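Put the Tare Weight on the Container
Emanuel Filip

The reusable container has one property that its owner needs every time it is refilled and that its maker almost never states: its mass when empty. Capacity is molded into the base. The resin code is molded beside it. Dishwasher and microwave symbols are there too, usually with a web address. The empty weight, known to the maker to a fraction of a gram since it determines how much raw material to buy, is left off.

I think it should be on every container sold for refilling, in permanent characters, in grams. The case is mostly practical, and the objections I have heard from manufacturers are weaker than they are usually taken to be.

Consider a refill shop. Customers bring their own vessels, fill them from bulk dispensers and pay by net weight. The shop must know what each vessel weighs before anything goes into it. At Sangkhawat, where I have bought dry goods and cleaning products for several years, this is done at a separate scale by the door. A strip of tape goes on each container with the empty weight written in pen. The tape comes off in the wash, or the ink does, and on the next visit the container is weighed again. On a busy morning in May I stood in that line longer than I stood at the register.
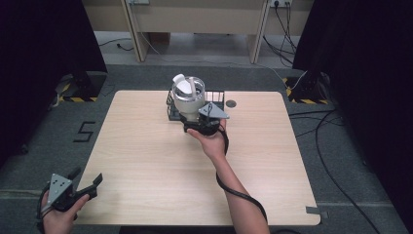
What the tape costs

The time spent is the visible cost. The less visible one is error. Handwritten tares are misread, and a misread tare goes straight into the price. If a vessel weighs 383 grams and the label is read as 333, the customer pays for 50 grams of container at the price of whatever is inside it. With rice this is trivial. With saffron or a concentrated hair product it is a real overcharge, and neither party has any reason to notice it.

There is also the full container problem. A customer arrives with a bottle that still holds a quarter of the last fill and wants to top it up. The empty weight can't be measured without emptying it. The clerk either weighs the bottle as it stands and treats the remainder as part of the tare, which works if the bottle is filled at once and weighed again, or relies on the tape. If the tape is gone and the bottle has already been filled at the dispenser, the clerk guesses. I have seen clerks fetch a similar bottle off the shelf and weigh that. This is a sensible improvisation and a poor way to conduct trade.

The same difficulty shows up at home. Recipes by weight assume a scale that can be zeroed with the bowl on it. Once the scale has switched itself off in the middle of a recipe, the zero is lost, and the only recovery is subtraction from a known bowl weight. I own a kitchen scale made by Wandach that switches off after two minutes without a change in load. Bread dough that is being folded by hand will exceed that every time. I now have the weights of my mixing bowls written inside a cupboard door, a solution that works well until someone buys a bowl.

Volume is a bad substitute

The usual reply is that customers can be charged by volume, with graduations on the side of the vessel. For thin liquids in straight-sided vessels this is tolerable. For almost everything else it is worse than weighing, and the reasons are elementary.

Powders and grains settle. The same mass of flour occupies different volumes depending on how it was poured and how far it has traveled since. Foaming liquids carry air. Viscous liquids cling to the walls and give an uneven surface. None of this affects a scale. 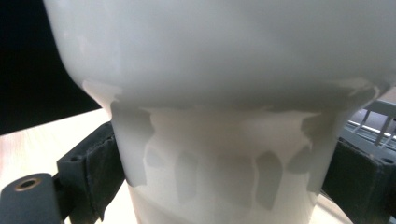
Graduations also depend on shape, and the shape of household containers is chosen mainly for appearance and grip. Where the wall is vertical, equal heights hold equal volumes and the reading error is constant. Where the wall is curved, the spacing of the marks has to change continuously, and the error grows with the width of the vessel at the level being read. The white piece shown here, with its wide rounded body above a narrower cylindrical section, is an ordinary case of the second kind: a small difference in height on the broad part stands for much more volume than the same difference on the narrow part. A buyer reading such a profile at eye level, through a wall of uneven clarity, should expect to be wrong by a noticeable amount. The tare of the same object is a single number that applies at any level of fill.

An old idea

None of this is new. A grocers' manual of 1873 that I keep on my desk devotes a full page to the marking of crocks and tins. The advice is to weigh each vessel once, dry, with its lid, and to scratch or paint the figure on the shoulder where it will not be worn by the shelf. The author warns against marking the base, on the grounds that a full crock can't be turned over. I would repeat that warning to anyone drafting a modern standard. A tare on the underside is readable exactly when it is least needed.

Industrial practice never gave the idea up. Gas cylinders carry their tare. So do freight cars and shipping containers. In each of those trades the contents are sold or limited by weight and the vessel goes back and forth many times, and those are the same two conditions that hold in a refill shop.

The objections

I wrote to several makers and retailers about this and received two substantial answers. Skineo, which sells shampoo and lotion in returnable bottles, replied that its bottles vary too much from one to the next for a printed figure to be honest. Sunora, which sells laundry products on a similar plan, replied that customers would find an additional number confusing.

The first objection can be tested, so I tested it. I collected 28 bottles of a single model from neighbors and from the return bin at Sangkhawat, washed them, dried them overnight and weighed each one without its pump. The spread between the lightest and the heaviest was 2 grams. My scale reads in whole grams, so some of that spread belongs to the instrument. This is a small sample of one design, and blown glass would certainly do worse. For molded plastic, however, a nominal tare with a stated tolerance looks entirely workable. Where the variation really is large, the tolerance can be printed as large, and the shop can decide whether to accept it.

A harder version of the same objection concerns removable parts. Lids get lost and swapped. Pumps are heavy in relation to the bottle. Straps, silicone sleeves and inserts all add mass. My answer is that each separable part should carry its own figure, and the vessel should carry the figure for the body alone.
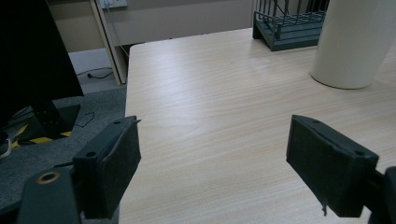
The total is then whatever is present, added up. It is slightly more work than a single number and removes any argument about whether the lid was included. Manufacturers already mark lids with a resin code for sorting, so there is a mold insert and a place for it. Adding digits to an insert that is being cut anyway is a minor expense on a new tool. On existing tools I would not require it; molds wear out and are replaced, and the change can follow that cycle.

The second objection, that customers will be confused, I find difficult to take seriously. A figure of two or three digits preceded by the word TARE or EMPTY is less obscure than the triangle of arrows, which many people still read as a promise that the object will be recycled. Anyone who has no use for the number will ignore it, as they ignore the capacity mark.

There is a third objection, which came from the shop side. Scale operators are in some places required to take the tare themselves, and may not rely on a figure supplied by another party. That is a legal matter and varies by location. My view is that a molded figure from the manufacturer, with a tolerance, deserves more trust than pen on tape, and inspection rules that permit the tape should permit the molding. Shops could check a sample at intervals, as they already check their scales.

What I would ask for

The requirement could be short. Any container sold as reusable or refillable, above a modest minimum size, carries its empty mass in grams, permanently marked, on a surface visible when the container stands upright and full. The tolerance follows the figure. Separable parts above a few grams are marked in the same way. Character height should be enough to read at arm's length in shop lighting - a detail that sounds fussy until one has tried to read gray lettering molded into gray plastic.

Until something like this exists, the 1873 method is still available. Weigh the vessel once, clean and completely dry, without the lid. Weigh the lid separately. Mark both on the shoulder with an engraving pen or a paint marker, never on tape. Use the same scale for both, and write the unit after the number, as there are still shops where the display is switched between grams and ounces in the course of a day.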